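Pladlow (hand gripper)

Pladlow is a hand-held gripper that a few of us put together in the shared workshop at Ranirthorpe. You carry it around and pinch things with it, and the same pair of jaws is meant to go on an arm later on. I built most of the second version, so take my opinions with a bit of salt!

Design

The first one was Deirdre Geraghty's idea. She'd been working on an arm called Ngau and got tired of typing in poses, so she wanted something she could just hold and move (I was sold right away). There have been 3 versions so far. The current one has light gray molded housings with two slots in each, and black jaws above them made from plates and small round screws. The jaws curve inward - my favorite part, and the part that took the longest to get right.

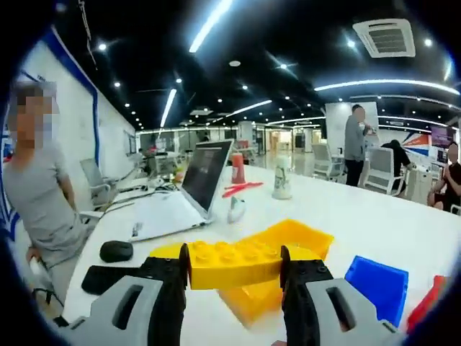

Pladlow holding a big yellow toy brick at the long table.

Testing

We mostly use oversized toy bricks because they're light and cheap, and they don't care if you drop them. My usual routine is 39 pickups in a row, then a look at the screws. Version 2 used to work its screws loose well before the end, and I spent a whole Monday evening hunting for one under the table.

See also: Ngau, Pidholm (the wrist mount, still unfinished)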